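Sorting Out the Yarn Scraps Before Fall

12 shares | 4 comments 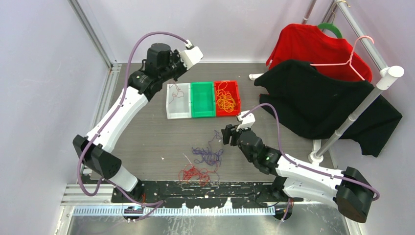
Leftover yarn is one of the hardest things in a craft room to keep in order. It doesn't stack or fold, and if it goes into one bag it comes out as one knot. Our group has been working through its donated scraps since June, and the method we have settled on is the plainest one we tried: open plastic bins, side by side, one color family to a bin. A white bin with a few thin strands of red in it and a red bin with a tangle of yellow-orange are enough to get going, and a green one next to them can stay empty until there is something to put in it. The purple-blue can wait on the table in front until its turn comes. The color of the bin doesn't have to match the color of the yarn. We tried matching them and ran out of bin colors before we ran out of yarn colors.

The scraps come from three places. Most are ends left over from the blanket project. A smaller share comes from members clearing out closets. The rest arrived in a single delivery from Bognár, the yarn shop on the corner, when it closed its back storeroom and gave us whatever had come off the cone or lost its label. The shop's packing slip put the whole delivery at 3,490 grams. It filled two trash bags and had been sitting under the stairs with the folding chairs.

Sort by color first. We started by fiber, wool in one place and acrylic in another, and it went slowly. Without labels, people stopped at every strand to feel it and talk it over. Color can be decided at a glance, and a person who has never knitted can do it. Fiber gets checked later, when the yarn is being wound and is in someone's hands anyway.

Don't try to untangle anything during the sort. Lift the clump, put it in the bin, and go on to the next one. If two colors are caught together, pull gently from the outside of the clump. Most will come apart with a little shaking. If they won't, cut the thinner strand. We know some members dislike cutting yarn, but these are scraps, and a piece that is already three feet long is no worse off at two and a half.

Take only a small amount out of the bag at a time. A pile you can cover with both hands is about right. When we emptied a full bag onto the table, the loose ends from one color worked their way through all the others and we made more knots than we started with. Thin thread is the worst for this. It trails behind whatever you pick up, so check for a hanging end before you move a clump across the table.

Open bins work better than lidded ones for the sorting itself. Lids get put down on top of the yarn, and strands get shut in them. Low sides help too, as people will drop a clump from a short distance but won't reach down into a tall box. Once a bin is full it can be tipped into a bag or a lidded box for the shelf. The Plomura boxes we bought last year are fine for the shelf but too deep for the table.

A smooth tabletop is best. The old table in the side room has a rough edge that catches wool, and we have stopped using it for this job. If a rough table is all you have at home, put down a plain sheet - nothing with a nap, or you will be picking fuzz out of the yarn afterward.

After sorting comes winding. Start with the loops on the looser side of the tangle and leave the dense part alone until the outside has been wound off. It usually opens up as you go. Find one end, wind it around your fingers into a small ball, and feed the ball back through the loops as needed. If you can't find an end after a minute or so, make one with the scissors. Anything shorter than the length of your arm goes in the stuffing bag.

Balls should be no larger than a lemon. Bigger ones look tidier on the shelf, but the people who take scraps home want a little of several colors, and they end up cutting the big balls apart. Tuck the last few inches under a wrap. Tape leaves a sticky patch, and rubber bands go brittle over a summer.

Where the finished yarn goes

Solid colors in a medium weight go to the blanket squares. We are short of greens and have more orange than we can use, so if you have a pattern that calls for orange, please help yourself.

Fine thread goes to the embroidery table. Even short lengths are welcome there, provided they are not fuzzy.

Mixed and very short pieces go in the stuffing bag for the pincushions and small toys. Wool and acrylic can go in together.

Anything that smells of smoke or mothballs should be kept out of the bins altogether and left in a tied bag by the back door. We will air it and look at it again in a few weeks.

Members may take up to five balls home per visit. If you need more than that for a project, leave a note on the clipboard with the colors and what you are making. Pattern sheets for scrap squares are on the same shelf as the clipboard. The corner-to-corner square is the easiest for using up odd lengths, and the color changes can be made wherever the yarn runs out.

We could still use more low, open bins, any color, about the size of a shoebox. Washed food tubs are too small. Blunt-ended scissors would also be useful, as two pairs have gone missing.

New scraps can be dropped off whenever the room is open. Please knot the bag loosely, and if you know what the fiber is, write it on a slip of paper and put it inside. Fabric scraps are being collected separately and should go in the blue cabinet.

12 shares | 4 comments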